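Marras Hard Wax Oil for tabletops – review after seven months

October 2022

I bought the Marras oil in March for our dining table. The table is from Casdale, a big one, and the factory finish was already tired when we moved in. Around the places where people sit it was dull, and near the window it had gray rings from flower pots. I read many opinions before I chose, and most of them were written one week after the work. I decided to wait with mine until the table had been used for a longer time.

What you get for the money

The middle can cost me 52 dollars. This is not cheap. The Ultard oil in the same size was much less, and I have used it before on shelves with no complaint. Inside the Marras box there is the can, one white pad and a folded paper with instructions in very small print. Gloves are not included, so please buy them before you start. The lid closes well, also after many openings, and this I cannot say about the Ultard can, where a skin formed on the oil in a few weeks.

Preparing the wood

The instructions ask you to sand up to 120 grit and not finer. I went one step finer on a test piece, to 200, and the oil stayed on top and took a very long time to dry. So I followed the paper for the real table. Sanding took me a full day. Remove the dust with a vacuum cleaner and then with a cloth that is only a little damp. I lost some hours here, as I made the cloth too wet and the grain came up again.

Putting it on

Stir the can slowly, do not shake it. Put a small amount on the pad and work along the grain. After 15 minutes you wipe away everything that the wood did not take. My first coat was too thick and had sticky places for two days. The second coat I made very thin, and this one was correct. On a big top it is better to work in sections, or the first corner will be drying before you come back to it.

The smell is strong on the first day. We slept with the windows open and ate in the kitchen.

In daily use a table gets everything – plates, homework, keys, a mug that falls over on its side. Water stays in drops on the oil and can be wiped off without a mark, if you do it the same evening. Red wine left a weak shadow which I could still see in low light.

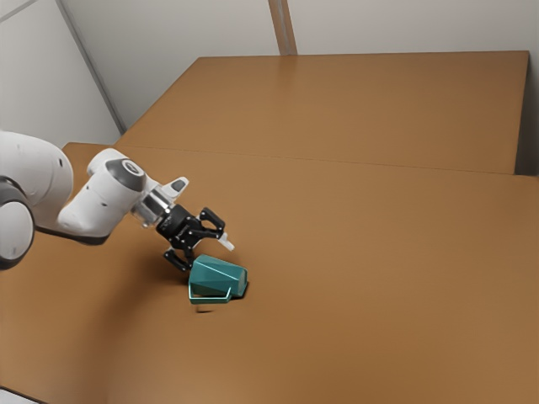 Heat and scratches

A tea pot without a mat left a white circle. It went away after I rubbed the place with a little oil on a soft cloth. With lacquer I think I would need to sand the whole top. Scratches are a weaker point. The oil does not make the wood harder, and a ceramic bowl with a rough foot will leave lines. The label speaks of almost 2,000 cleanings before a new coat is needed. I cannot check such a number. My table needed a fresh thin coat at one end in the sixth month.

Color

I took the clear version. It is clear in the can only, and on the wood it makes the color warmer and deeper than before. If you want to keep a pale wood pale, look at the Seminby white oil instead. The shine is low, between matt and satin. From the chair I notice it mostly toward evening, when the lamp is on.

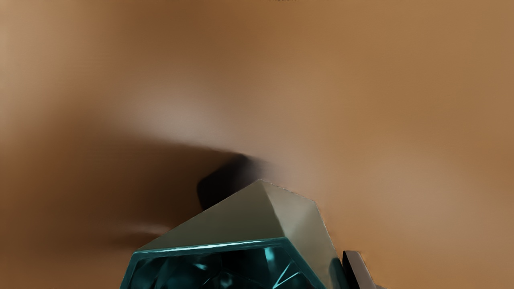

Warm browns at very close range, with a paler sheen through the middle

Good: easy to repair in one place, pleasant to touch, lid closes well.

Less good: price, strong smell on the first day, little help against scratches, instructions in too small print.

My rating is four stars from five. I have a third of the can left and I will use it for the bench next spring.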